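Teaching by the handful

At Urbridge, the working day starts with a pair of black grippers and a table. Prodromos Tsakiris picks one up in each hand, waits for a tone in his headset and begins moving things about. A robot will later be trained on what his hands did.

Tsakiris spent 3 years driving robot arms by remote control at Janton before he moved across. He says the work is easier on the shoulders now, but the rules are much the same. Move at an even pace. Don't let one hand block the view of the other. If you drop something, pick it up and keep going, as the recovery is worth recording too.
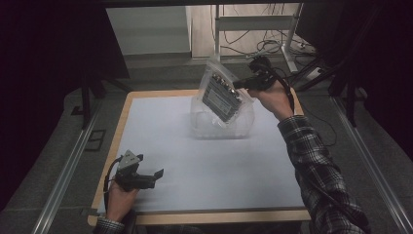
Bagged electronics are the hard part. Plastic film folds differently every time it is lifted, and a hard, flat unit inside will swing or slide when the bag tilts. A person corrects for that without thinking. Tsakiris has had to learn to do it through two short jaws, with no feeling in the fingertips.

A good shift gives 200 usable runs. The August set came to 2,951, and Clive Cheetham watched every one of them at his desk in Lercombe. He throws out any run where the operator hesitates for too long or changes grip for no clear purpose.

"The robot will copy your bad habits as well," Cheetham said. "We had one model that paused before every pick. That was me, reaching for my coffee."

The next set is due to begin on Wednesday, with 70 new items from Woldegiorgis, most of them in soft packaging.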